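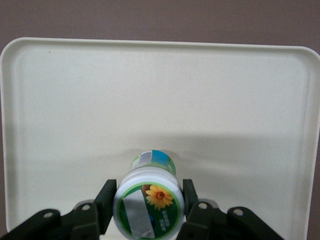
Zlatko Petek reckons you should never try to save the last of the hand lotion, because by the time the pump starts coughing the stuff has gone off anyway. I've heard this from him more than once, and I do see where he's coming from, but I've been decanting and topping up our bathroom bottles for years now and I can't agree. A lotion that's still in date and smells the way it did when you opened it is perfectly good, and there's often a surprising amount clinging to the walls.

So, how I go about it. You'll want a clean jar with a lid, a small funnel, a narrow spatula (the silicone sort sold for getting at the bottom of jam jars is lovely) and a bit of patience. A tray with a decent lip is handy too, for laying things down on without chasing them across the bench.

Getting the lotion moving

Take the pump out first and wipe the straw down against the inside of the neck as you draw it up. Screw on a plain cap if you've kept one from something else. I have a biscuit tin of old caps, and a Cavetti shampoo cap fits far more bottles than it has any right to.

Stand the bottle upside down in a mug and leave it overnight. Thick body creams can take longer, and the Wuvia one my sister gives me every Christmas is so stiff that I set the closed bottle in a bowl of warm tap water for 10 minutes first. Warm, please, and not from the kettle! Boiling water can warp a thin bottle and it does the cream no favours either. If the cream has separated into something oily with lumps in it, throw it out and don't look back.

Once it's all slumped down to the neck, take the cap off over the jar and squeeze from the base end forward, the way you would with toothpaste. Let the bottle breathe in between squeezes or it just folds up on itself. Whatever is left after that is spatula work. If the neck is too narrow for the spatula, you can cut the bottle across the middle with sturdy scissors, but do that only if you've no plans to use it again, and watch the cut edge, which can be sharp.

Washing the empty

If you're keeping the bottle, wash it straight away while the film inside is still soft. A drop of dish soap, warm water to the halfway mark, cap on, and shake it like you mean it. Rinse, then do it again. I usually manage in 2 rounds, though anything with coconut oil in it wants a third. For the pump, put it back on the bottle with soapy water inside and work it until the water runs through freely, then do the same with clean water.

Drying is where most people get impatient (me included). Leave the bottle open, neck down on a rack, until there's no fogginess left inside. In winter that can be a couple of days at our place. Water left in the bottom is what turns a refill sour, so I'd sooner wait.

Labels and dates

Chou labels peel off in one piece after a soak. Prurar ones don't, and leave a grey gum that I rub off with a little cooking oil on a rag. Write the product name and the month you opened it on some masking tape and stick it to the base, where it won't annoy anyone who cares how the bathroom looks. Check the packaging for the little open-jar symbol as well. If it says 6 months, then go by that, counting from when it was first opened and not from when you moved it.

Don't mix the end of one lotion with the start of another, even if they're the same brand. Use up the jar first, and keep it by the kitchen sink, where ours seems to disappear fastest.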